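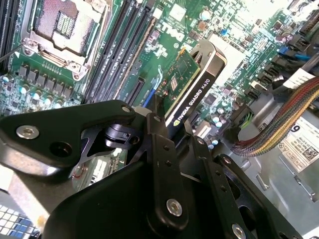
Inside the Mulligan: Our Workstation Teardown Project

Hardware Lab, Masholm Technical College

What we set out to do

Our group wanted to learn how a desktop workstation goes together by taking one apart down to the bare case, writing everything down, and then building it back up again. We all use computers every day, and before January none of us had ever pulled a card out of one! The lab had a shelf of retired office towers waiting for recycling, and we got to pick. We named ours the Mulligan, because the whole idea was to give an old machine a second try.

We planned on 3 sessions. We ended up using 5, mostly because we got so interested in the graphics card that we kept going back to it.

The graphics card

The card in our machine is an NVIDIA Quadro K620, with the name printed in white on the side of its black plastic shroud and a small green logo near the end. The green circuit board shows beside the shroud, so you can look right at the tiny surface-mount parts without taking anything off. This was everyone's favorite part of the build (two of us drew it in our notebooks before we even touched it).

A card like this sits in a slot on the motherboard. On our case the back end was also held by a bracket, and at the slot there was a little latch that has to be released before the card will move. We didn't know about the latch at first. We pulled, felt it resist, stopped, and went and read the Nosmont lab handbook, which was a good decision. After that the card came out with a gentle, even pull. Putting it back was easier than we expected: line up the contacts, press straight down, listen for the click.

How we worked

Every part got its own row in a shared table we called the Rillulska sheet, after the template our lab uses. Each row had the name of the part, where it came from, what held it in place, and which tool we used. By the end we had 144 entries, counting each screw separately, and yes, we counted each screw separately! It sounds fussy but it saved us during the rebuild, when a leftover screw would have sent us hunting through the whole case.

Power cord out first, always. Then we pressed the power button once to drain what was left, put on the wrist straps, and opened the side panel. Cables came off before cards, and cards before memory. We put masking tape flags on every cable with a number that matched the sheet.

What went wrong

We put the memory back in the wrong slots and got a string of beeps. Fixing it took nearly 6 minutes, most of it spent flipping through the handbook. We also lost a tape flag from one of the fan cables and had to work out where it went by tracing the wire, and that turned into a pretty good lesson about labels on the board.

What we would do next

The Mulligan starts up and shows a picture on the monitor, which made the whole table cheer. Next term we would love to clean the fans properly, replace the thermal paste, and run the same drawing program with and without the Quadro to see how much difference it makes. The sheet is saved in the lab folder, and the next group is welcome to add to it.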